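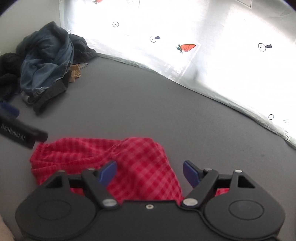 Asking the planner what it knows

Jul 31, 2024
By a staff writer

The lead developer of Nirker, a planning tool for cloth handling, would like me to stop calling it a folding program. "It doesn't fold," she says. "It picks the next grasp and says how sure it is." I ask how sure it usually is. She laughs, then shows me the log.

Nirker is trained on demonstrations made with hand-held grippers, two at a time, on piles of ordinary clothes. The current set has 963 of them, and 953 made it past the filter. I thought that was a strangely good rate. She thought so too. "Either our people are very careful or the filter is asleep. I lean toward the filter."

Her main complaint is with perception. Checked cloth gives the segmenter clean lines to hold on to, and it reads folds well there. Dark clothes lying on other dark clothes are another matter. 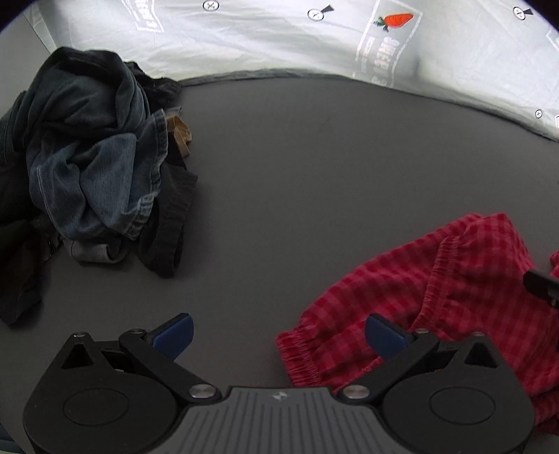

"It will merge two black things into one and plan a grasp for a garment that doesn't exist," she says. "The score comes back high, too. That bothers me more than the miss."

The team swapped in a segmenter called Virnia last November. On their own test of 24 piles, it got the garment edges right in 14. The older one, Barbosa, was never run on the same piles, so there is no telling if the change helped. I said this seemed like a thing to check before a release. "Yes," she said — and wrote it down.

Would she let it plan for a real arm with no one watching? "For one shirt on a bare table, maybe. For a heap, no. Anyone who tells you theirs can should send you the failures as well."

Clanent, the replay viewer, ships first. I asked to see the failures. She is sending me a folder.

We use cookies to improve your visit. Accept | Manage settings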